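Filed under: How-to / Interior decorating

Painting one dark wall in a room with a suspended ceiling

14 shares | 2 comments

A single dark wall is harder to paint well than a white one. Roller marks show, patches of uneven coverage show, and the line where the wall meets a pale ceiling shows most of all. The method below is for sound plaster or plasterboard that has been painted before.

Before you start

Fill dents and screw holes, leave the filler to harden, then sand with 120 grit. Wash the wall with sugar soap and rinse it twice. Any film left behind will stop the paint gripping.

Check the ceiling trim. In a room with drop-in panels, the metal angle around the edge is often fixed with a slight wave. Do not follow the wave with the brush. Run low-tack tape along the trim, press it down with a filling knife, and seal the edge with a thin coat of the ceiling colour.

Undercoat

Deep blues and reds are made on a clear base and cover poorly over white. Use a grey undercoat. The Pevier mid-grey is suitable under most dark blues; Kosik sells a similar one, code 1307, which takes longer to dry. Apply one full coat and spot-prime the filler first.

Top coats

1. Stir the tin for 2 minutes, scraping the base. If you need more than one tin, mix them all in a large bucket.
2. Cut in along one edge only, for a length of a metre or so.
3. Roll that section straight away with a medium-pile sleeve, while the cut-in is still wet.
4. Finish each section with light strokes from top to bottom, all in the same direction.
5. Move on to the next section and overlap the wet edge by half a roller width.

Do not go back over paint that has begun to dry. Leave the first coat overnight. Two coats are usual, and a third may be needed if streaks remain. Pull the tape while the last coat is still soft, at a shallow angle to the wall.

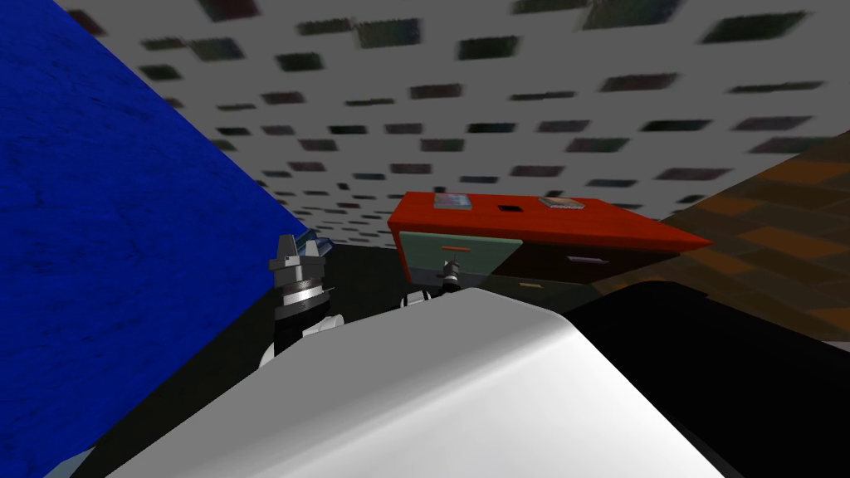 COLOUR AND FINISH

Blue next to brown is a strong contrast, and a pale grey ceiling will keep the pair from looking heavy. Orange tones in a neighbouring wall make the blue look colder. Test a board at least 50 cm square in daylight and again with the lights on.

Choose matt where the plaster is uneven. Eggshell wipes clean more easily but shows every ridge.

Related
Taping a straight line on textured plaster
Shih roller sleeves compared
Replacing stained ceiling panels
Stonville paint store: opening hours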